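How to get tea and coffee stains out of mugs and cups

Quick one. Brown ring, brown bottom, dishwasher does nothing. Been there. Most of it comes off with stuff already in the kitchen, takes 5 minutes plus soaking.

What you need
Baking soda
White vinegar
Soft sponge, old toothbrush
Kettle
Clear bit of counter, wiped down
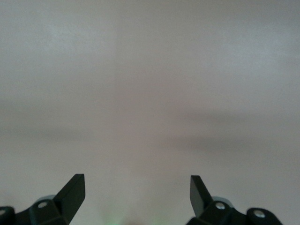 Posted by B. Olaniyan

Step 1. Rinse first. Warm water, get the loose gunk out. Don't skip, otherwise you're just pushing it around.

Step 2. Paste. Two spoons of baking soda, a little water, stir till it's like toothpaste. Too runny and it slides to the bottom and sits there. Add more soda.

Step 3. Rub it on with your fingers or the sponge. Go in circles, do the ring near the top last – that's the stubborn part. Light pressure. On a matte glaze go even lighter, they scratch easier than shiny ones and the scratches grab color next time.

Step 4. Leave it. 13 minutes is what I do, becuase that's how long my podcast takes. Longer is fine. Overnight is fine.

Step 5. Rinse and look at it under a good light. Still brown? Go again, or do the soak.

The soak (for bad ones)
Fill the cup halfway with white vinegar, top up with hot water from the kettle. Let it sit an hour. Pour out, then paste again. Smells awful, open a window. Don't dump vinegar and soda in together, it fizzes and looks busy and does very little.

Plastic cups
Stains go deeper in plastic. No boiling water, it can warp. Warm water and soda, overnight, lid or a saucer on top. Sometimes a day on a sunny windowsill helps too. Some never come back all the way, esp. the soft kind. 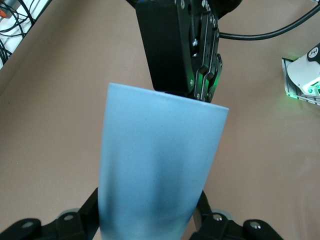

Can I use bleach on a stained cup?
Only if the maker says it's okay, and heavily diluted, and rinsed many times. I'd try the overnight soda soak first. Never bleach and vinegar together, not in the same sink either.

Things I'd skip
Steel wool. Scouring powder on anything with a printed design. Salt works but it's rough, keep it for plain white mugs. Those melamine sponges are ok on the inside of plain ceramic, just not every week.

Travel mugs
Take the seal out of the lid first. Seriously, look under there. Toothbrush and soda, rinse, dry it seperately before it goes back in.

Keeping them clean
Rinse right after drinking – even just a swish. Don't leave half a tea on the desk till Tuesday. If your water is hard you'll get rings faster, so a vinegar soak once a month or so. I do mine the same day as the kettle.

Next up: getting the smell out of lunch boxes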